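September 8, 2023

I finished the garden plan for the Sarkumside house this week, and I want to write down how I got there while I still remember it.

The back yard is a plain rectangle with a fence on three sides and a slope toward the drain. When I moved in, I put plants wherever there was an opening. A currant bush went next to the steps. Two hydrangeas went by the fence, where they got sun all afternoon and sulked. I never drew anything. By the second summer I had a path that went nowhere and a hose that didn't reach the beans.

Omolara Okeke, who used to live two doors down, told me to measure first and buy later. I did the measuring over two evenings with a borrowed tape. The long side is 285 inches from the back steps to the fence post, and the bed under the kitchen window is 131. I wrote everything on the back of a seed envelope and then lost the envelope, so I measured again.

My first drawing was on plain paper and it was useless. I drew the beds the size I wanted them to be. The second was on graph paper and it told me right away that I couldn't have both the pear tree and the bench. 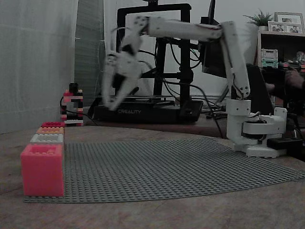
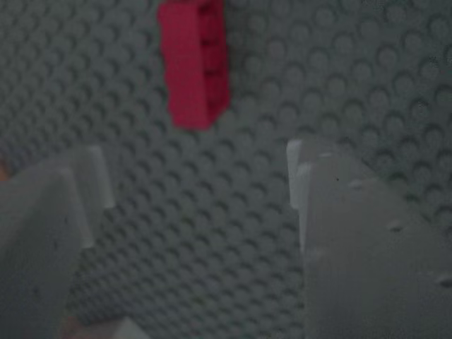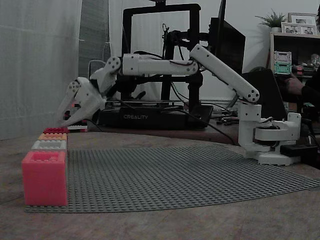 Graph paper is the thing I should have started with years ago. One square is one foot on my sheet, and I round down when a bed doesn't come out even. I cut the beds out of colored card so I could slide them around the grid before drawing anything in. It works much like a red brick on a gray studded plate, where the rows are already there and you can see at once if a thing is crooked. I used red card for the vegetable beds and left the path as bare paper. After a few evenings of sliding, the path ran straight from the steps to the compost, and I taped the cards down.

The bench lost. I did feel bad about that, but I hardly ever sit outside for longer than a cup of coffee, and the steps are fine for that. The pear will go in the far corner. I ordered it from Khondokar, the nursery out past the quarry, and they want $32 for a two-year-old tree. Delivery is extra, so I'll pick it up.

The soil is the part I'm less sure of. Nasrin Jafarzadeh lent me her test kit and the strip came out on the acid side near the fence and closer to neutral by the house. She thinks the fence side is fine for blueberries and that I should stop fighting it. I have never gotten a decent blueberry off anything I planted, but I'll try two bushes.

I set aside $180 for the whole job this fall. The tree and the bushes come out of that, and so does the edging. Compost I already have -- the bin was full by the end of summer and the bottom half is ready to use.

Still to do: move the currant, which will not enjoy it. Dig out the old path. Find a longer hose, or put in a second tap, but the second tap would have to wait for next year's money. The hydrangeas are going to the front of the house, where there's shade after noon. I'll start with the currant as soon as the ground is soft enough to get a spade in.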